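Door opening in sim: two-finger or three-finger gripper?

kilian_e
Running the Skuvdale door set on the Piston controller. Same arm, two grippers, 127 tries each. Two-finger is ahead by 34.

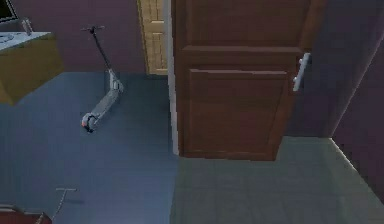
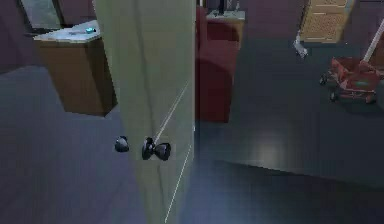

Two-finger closes faster, so I'd drop the other one. My only worry is handle type. It does fine on the silver lever but slides around on the black knobs.

dfuchs
Disagree. Knobs are where three fingers pay off - split your results by handle first.

kilian_e
Fair. Will rerun Tuesday.

moser_e
Check your friction setting too. Mine was wrong for 2000 runs.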